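Nail polish storage, small bathroom, help

pastport_jen
Joined the 40 bottle club and I'm out of drawer. Currently everything lives in a shoebox on its side and I can't see any colors. Rental so no drilling. Ideas?

Skasteren
Over the door shoe pocket thing. Clear ones. One polish per pocket is wasteful but 3 fit if they're the small bottles.

lumturie_n
no no no to door pockets. Mine swung every time the door shut and one leaked down the whole row. Bottles need to stand UP. I use a spice riser on a shelf, more than 70 on there and you can read every label

Skasteren
Leaked because the cap was loose lol. Mine have been up since last May, zero leaks.

todorova17
Also heat?? A bathroom is the worst place for polish imo. Gets thick. Bedroom closet, dark, done.

pastport_jen
Closet is full of coats. Riser sounds good tho. Also trying to sort by color and I have a purple problem, half of these look the same. The one I keep rebuying is this kind of purple
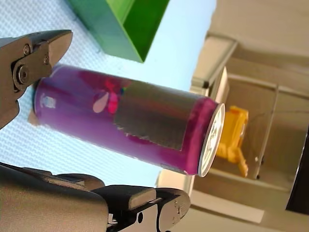 purple can, the shade I mean

todorova17
Ooh thats more magenta than purple to me.

lumturie_n
Its purple. With pink in it. Paint a dot on each cap so you don't have to pull them out, I did all mine in one evening

Skasteren
Dots chip off. Stickers.

lumturie_n
Stickers peel off in steam, so.

pastport_jen
ok riser ordered, 17 dollars. Will try dots on a few and stickers on teh rest and report back

todorova17
Closet!!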